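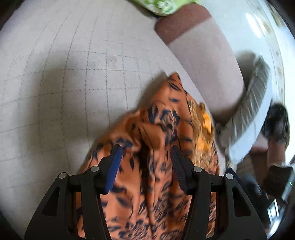

How I Wash and Fold Printed Scarves So the Color Stays Put

Search this site Type and hit enter

I own too many printed scarves. The orange one with the navy brush strokes and leafy shapes is the one I reach for most, so it's the one that gets dropped on the tile, stuffed in coat pockets and dragged through lunch. It also started all this, because I ruined the one before it by tossing it in with the towels (it came out the size of a napkin and I'm still sore about it).

So now I do them by hand, usually Monday evening around the dishes. It's 45 minutes from start to hanging, and most of that is soaking while you do something else.

What you need

A clean sink or basin
A mild liquid soap — I use the Tokham unscented one, but baby shampoo works fine
White vinegar
A white washcloth you don't mind staining
Two bath towels
A drying rack or a padded hanger

Step 1. Test the dye

Wet a corner of the washcloth and press it on the darkest part of the print for a slow count of ten. Navy is the one to watch! On an orange background, a little bleeding turns the whole thing muddy. If the washcloth picks up color, skip the soak and do a very quick cold wash by itself.

Step 2. Shake it out and check for spots

Take it outside if you can. Anything that's been on a floor has picked up grit and hair, and you don't want to rub that into the fabric. Busy prints hide stains really well, so hold it up to a window and look from the back side. Dab soap on the greasy bits with a fingertip and leave them a few minutes.

Step 3. Soak

Fill the sink with cool water, add a small squirt of soap and swish it before the scarf goes in. Push the scarf under and leave it for 15 minutes. No scrubbing, no wringing.

Step 4. Rinse with vinegar

Drain, refill with cold water and add 50 ml of vinegar. Swish, drain, then rinse with plain water until it stops feeling slippery. The smell goes away once it's dry, I promise.

Step 5. Roll it dry

Lay the scarf flat on a towel, roll the whole thing up like a sleeping bag and lean on it. Then do it again with the second towel. My neighbor Orvokki Sjöberg stands on hers, which I tried and now do too.

Step 6. Hang and press

Hang it in the shade. Strong sun will take the orange right out of a scarf over one summer. I iron mine while it's still a bit damp, on low, from the back, with a pillowcase in between.

Step 7. Fold

Fold it lengthwise in thirds, then roll loosely from one end. Rolled scarves don't get that hard crease across the middle, and I can see every print when I open the drawer.

If yours is silk, go easier on the vinegar and use half.

Related posts
Getting candle wax out of a tablecloth
My Fonirard steamer after one year
Hemming a square scarf by hand
What to do with one lonely glove

Contact | Copyright Colov Home Notes | Back to top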